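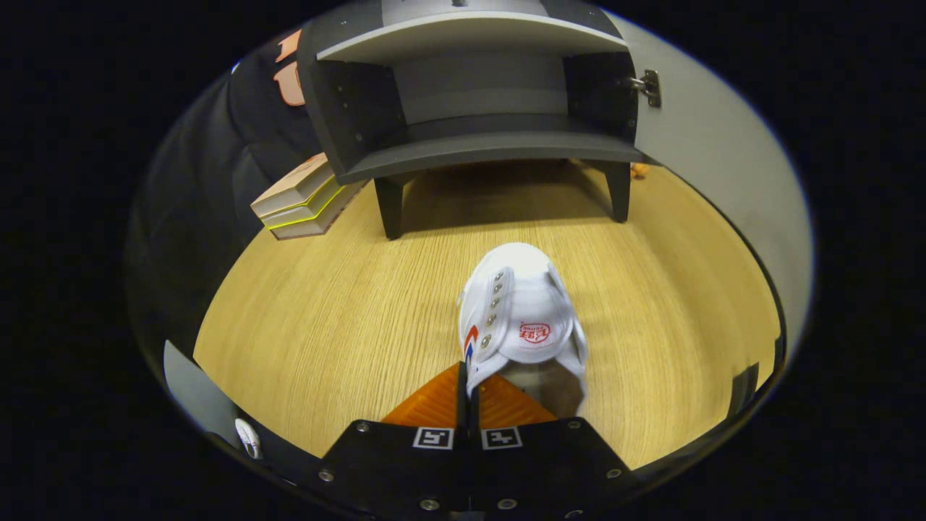

Help > Home storage > Pluderlow shoe cabinet > Section 4

Category: Set-up and everyday use

4. Placing footwear in the cabinet

This section applies to the Pluderlow open-front shoe cabinet once assembly has been completed in accordance with Section 3. It covers the placing of canvas and other light footwear. For boots, refer to Section 5.

4.1 Before first use

1. Check that the cabinet stands level on a firm surface. It must not rock when pressed at either front corner.
2. Confirm that both shelf boards are fully seated. The boards are curved by design and should not be forced flat.
3. Tighten any fixing that has worked loose during assembly. Use the hand tool supplied. Power drivers must not be used on the side panels.
4. Wipe the shelves with a dry cloth.

Note: Where the cabinet is placed on a wooden surface, the felt pads from bag 17 should be fitted to the underside.

4.2 Preparing canvas shoes

1. Knock the soles together outdoors to remove grit.
2. Remove marks from white canvas with a soft brush and a little mild soap. Keep the brush away from printed logos and coloured stripes, which may fade if scrubbed.
3. Dry the metal eyelets with a cloth. Moisture left around an eyelet may stain the surrounding canvas.
4. Tuck the laces inside the shoe.
5. Leave the shoes in an airy place overnight.

Caution: Do not place damp footwear in the cabinet. The lower compartment receives little air, and linings will mark.

4.3 Placing the shoes

1. Hold each shoe by its sides. Do not lift it by the tongue or by the laces.
2. Lift the shoe clear of the surface before moving it towards the cabinet. Dragging will scuff the sole and may scratch the wood.
3. Place the shoe on the shelf with the toe to the rear and the heel opening towards the user.
4. Set the second shoe beside it. The pair should rest without touching the side panel.
5. Where an insert is used to keep the toe cap in shape, fit it before the shoe is placed on the shelf.

Caution: Shoes longer than 109 mm above the ankle line are classed as boots for the purposes of this manual.

Note: Replacement shelf boards are ordered under part 89 (upper) and part 105 (lower). Enquiries should be addressed to Barrett Gallagher, Customer Support, Itdale.

Related items
Section 3: Fitting the shelf boards
Section 5: Storing boots
Cleaning the cabinet
Raleck wall rack: set-up guide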